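The gripper budget, second attempt

Monday, October 24, 2022

I have a spreadsheet called "Beneo equipment FINAL" and another called "Beneo equipment FINAL 2," and neither has survived contact with a vendor. Beneo is our little project to collect demonstrations with hand-held grippers and then teach an arm to do the same chores. The arm is the part everyone wants to talk about at dinner. I have spent most of this month pricing finger pads.

Here is where the money stands. We have $3000 to get us to December. The quote from Kassab for hand-held units came in at $1140 apiece, which looked fine until I did the multiplication and found that I could afford two, plus a respectable lunch. I had planned on three. Faustino Medrano, who shares the bench with me and has opinions about procurement, pointed out that we have two people and four hands, and asked who the third gripper was for. I said it was a spare. He said a spare is a gripper you haven't broken yet, and went back to his soldering.

So two units, and the rest goes to the boring lines. I had put down $300 for "consumables," a word I typed in the first spreadsheet without any idea what we would be consuming. Now I have some idea. Pads, for one. Work surfaces, for another. I wanted something cheap, pale and replaceable, so that marks would show up and I wouldn't cry over them.

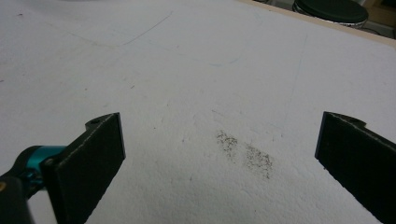 Pads wide open, two gray smudges in between. The surface line in the budget stays.

The pads are where I keep changing my mind. The fuzzy black facing is kind to whatever it touches and doesn't throw glare back at the lens, and I like it very much. I also suspect it will hold on to dust like a wool coat holds on to a cat. Geklow sells a smooth rubber set that wipes clean and costs more than I want to say in public. Tondisthorpe will cut pads to any shape you draw, provided you draw it in their template and are willing to wait. I have drawn it in their template. Twice, as I had the notch on the wrong side the first time.

What I left out of the first budget, for anyone building their own: shipping, both ways, for the unit you send back. Spare pins. Storage for the recordings, which grow faster than any hardware bill. A decent lamp. And a drawer, a plain one with a lid or a lock, so the good screwdriver stays with the project and out of Faustino's jacket.

I'm placing the Kassab order this week. The pads can wait until I hear back from Tondisthorpe, and the spreadsheet is now called "FINAL 3."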